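Notebook, cell 2, garment handling
December 7, 2020

Went through the house rules for the hanger task against what we do at the bench. The rules came over from the Ustico parts-picking cell and were written for blocks and trays. Cloth and wire need a few changes. Draft below, to be entered in the Loronley binder once the Bristau side has read it.

Speed. The old limit is 700 mm/s anywhere in the cell. Keep that for free moves. Inside the rack zone, drop to 138 mm/s. A sleeve can hook on a finger and the force reading stays low until the fabric goes tight, so the force stop comes late.

Cable. Leave enough slack at the wrist connector for a full turn of the last joint, and check it by jogging by hand before any program runs. I had this down as a weekly check. Changed to every start-up.

Fingers open and clear of the cloth before anyone reaches in. Pause on the pendant does not count as a stop. Use the door switch or the e-stop, and say out loud which one you used.
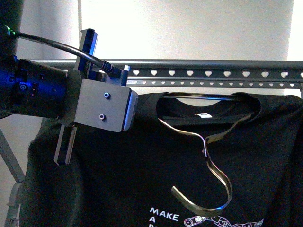

Do the thin fingers need their own risk assessment if the arm and the program stay the same?
They do. The assessment covers the whole application, tool and workpiece included, and a narrow metal finger puts the same force on a much smaller area of skin. Our old sheet assumed the wide padded ones, so its contact values can't be carried over.

Started the new sheet under that heading. Still missing: contact area for the fingertips, and a note on the hanger itself. A wire end is a hazard whether the arm is holding it or a person is. Proposed wording: "Wire hangers are treated as sharp workpieces. Glasses on inside the line."

Rack. Feet go on the floor marks. If the rack has been bumped, re-teach the rail before the next run, even when it looks right by eye.

Logging. The Hubáček template has 16 fields and people skip the last ones. Cut it to 14 by dropping operator shift and room temperature. Stop reason stays and must be filled in with words, since a code alone was no use when I went back through the old logs.

Open items:
Fingertip contact area, measure with calipers
Ask Bristau if their padded sleeves come in a narrow size
Reprint the door card with the new rack zone speed
Full review of the sheet in January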